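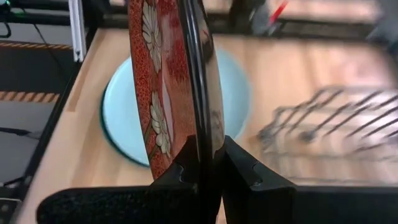
Red glaze, black rim, two white flowers. My favorite plate of the whole batch!

1/ Ok so I finally went through the boxes of dishes I've been hoarding from the Flarnon flea market, and I have to share because I'm so happy with them. Mostly odd plates, a few bowls, almost nothing matches. I love that.

2/ The red one first. It's more of a brick orange in some light, with tiny darker speckles all through it, and the flowers look like chrysanthemums to me. Thin grey-green outlines on the petals, so pretty. The rim is so glossy you get the whole room smeared across it.

3/ The pale blue dish behind it has a thin dark teal edge. I'd never have put those two together and now I want them side by side on the shelf forever.

4/ I paid 16 dollars for the box the red one came in. The next stall wanted 100 for a set of white Achterberg plates and I walked right past (ok, I looked at them twice). 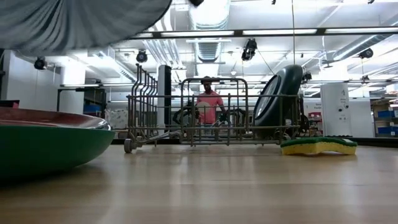

5/ DISH RACK CORNER

6/ I've been using an old dishwasher basket as a drying rack and it's great?? The tall loops at the end hold a plate upright, and you can roll it along on its little wheels when you need the table back. The dark green plate looks so good standing in it.

7/ Also meet the big bowl on the left. Green and shiny outside, reddish brown inside, thin silver rim. It's going to be the salad bowl, the popcorn bowl and probably the bread dough bowl.

8/ Washing notes for old glazed stuff: warm water, a drop of soap, yellow side of the sponge only. The green side is for pans! I scratched a nice saucer in November and I'm still sore about it.

9/ Next up is shelf space. I measured the Tuditz cabinet and the gap between shelves is 17 inches, so the bowl can go in with room to spare and the plates get the rail on top.

10/ If anyone knows how to get old price sticker goo off a glazed foot ring, tell me please. Oil did half the job. Going in again tonight with baking soda!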